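Surface Finish and Glare: Handout 3
Instructor: Femke Claeys
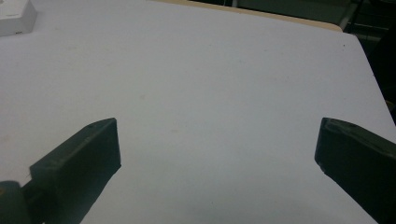 Page 9

Matte surfaces scatter incoming light over a wide range of angles. Gloss surfaces return most of it near the mirror angle, so a lamp shows up as a bright patch.

Gloss is read with a meter set at a fixed angle to the sample. Clean the sample first and take 2 readings, the second at right angles to the first. Record both.

Problem set: sand one coupon with 800 grit, leave one as supplied, and compare. Due Friday, July 21, 2023.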